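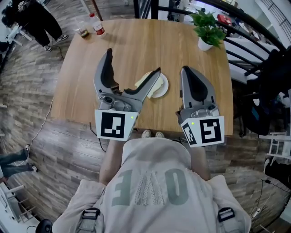 Hallo zusammen,

Ambros Wieser schrieb am 2020-08-27:
> Weiß jemand, was aus den Kellereinbrüchen
> vom Februar geworden ist? Bei uns fehlten
> zwei Räder, von der Polizei kam nichts mehr.

Das Verfahren läuft noch. Die Polizei hat zwei Männer festgenommen, 23 und 30 Jahre alt. Einer sitzt in Untersuchungshaft, der andere ist unter Auflagen frei. Bei der Durchsuchung wurden mehrere Räder sichergestellt — ob deine dabei sind, erfährst du nur mit der Rahmennummer. 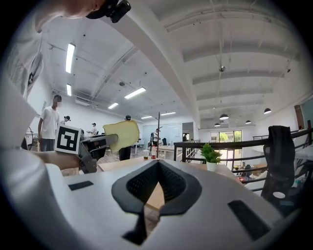

Den Schaden im Haus Frei hat die Verwaltung mit 3000 Euro angegeben, die Türen nicht eingerechnet. Wer noch nichts gemeldet hat, kann das auf der Wache nachholen. Aktenzeichen bitte bei mir erfragen, ich stelle es nicht in die Liste.
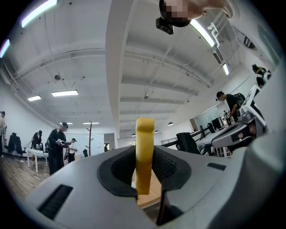

Grauer Handgreifer mit gelbem Schaumstofffinger

Gruß
Estia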